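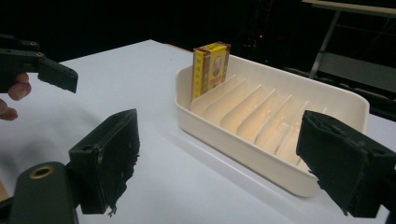
Wrist view from the hand-held gripper: cream tray with divider rack, small yellow box in the rear slot.

Fustus Rack Set

Demonstrations of placing small boxes upright in a slotted rack, recorded with hand-held grippers. We used the set to test whether a policy trained on wrist views alone can learn slot placement.

Contents
83 training episodes and 26 held-out episodes. Each one has video, gripper width and tool pose, all on one clock. Episodes are stored in Ikevetti format, version 3.

Result
The Urley baseline placed the box in the right slot in most held-out starts. Most misses were off by one slot. Adding the second gripper's view helped when a finger hid the near end of the tray.

Known issues
Pose drifts in 2 training episodes, marked in the index. Foam pads on the fingers are worn, so contact width reads low. Lighting was not varied.

Changes
8th June: index fixed, Saragih loader added. The January release should not be used for training.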